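Probando pinzas con material de laboratorio: Skandholm contra Erness

Llevaba desde agosto queriendo comparar los dos juegos de dedos que tenemos para los brazos y por fin lo he hecho. La tarea es aburrida a propósito: coger recipientes de plástico de la mesa y dejarlos en una cesta. El plástico translúcido es lo que peor llevan nuestras cámaras, así que me interesaba más que los bloques de colores de siempre.

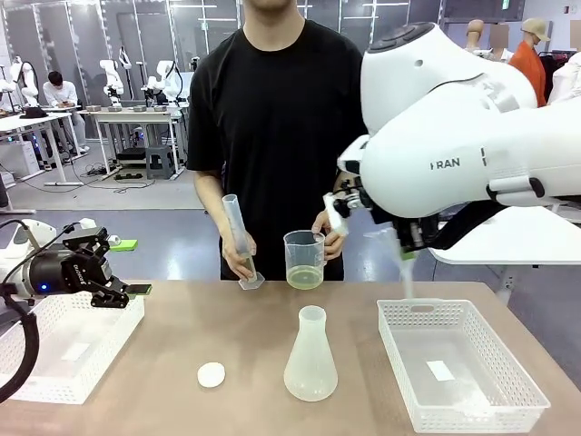
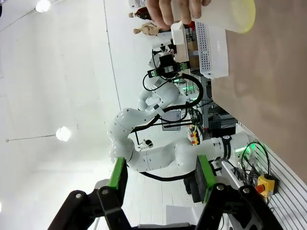

Los dedos

Los Skandholm son los articulados, con dos eslabones por lado. Cierran en paralelo casi todo el recorrido y se adaptan algo a las superficies curvas. Los Erness son rígidos, más baratos y más fáciles de montar. Les puse a los dos las mismas almohadillas para que el material no influyera.

Hice 168 intentos con cada juego. Con los Skandholm salieron bien 128. Con los Erness bastantes menos, y casi todos los fallos fueron en recipientes cónicos: el dedo rígido toca en un punto, la pieza gira y se escapa hacia arriba. Bajar la velocidad de cierre ayuda un poco. Subir la fuerza no, porque el plástico fino se deforma.

La cámara de muñeca

Uso la de serie, sin cambiar la óptica. El campo de visión es suficiente, pero los dedos ocupan buena parte de la imagen y con las luces del techo el control de exposición se vuelve loco. Lo fijé a mano y mejoró. La cámara fija la dejé como estaba. Para el borde de una jarra transparente me fío más de ella que de la de muñeca.

El controlador

Probé el Panasiuk con la versión 951 del firmware. El retardo entre la orden y el movimiento es de unos 4 milisegundos, aceptable para esto. Lo que no me gusta es que, al reconectar una pinza, pierde la calibración de apertura y hay que repetirla desde el menú. Ya lo hacía la versión anterior.

Con qué me quedo

De momento dejo los Skandholm en los dos brazos. Los Erness los guardo para cajas y piezas de caras planas, que agarran igual de bien. Me falta probar las almohadillas de Listelholm, que son más blandas y en teoría van mejor con superficies lisas. Están pedidas. Cuando lleguen repito la serie con los mismos recipientes y pongo los números en otra entrada.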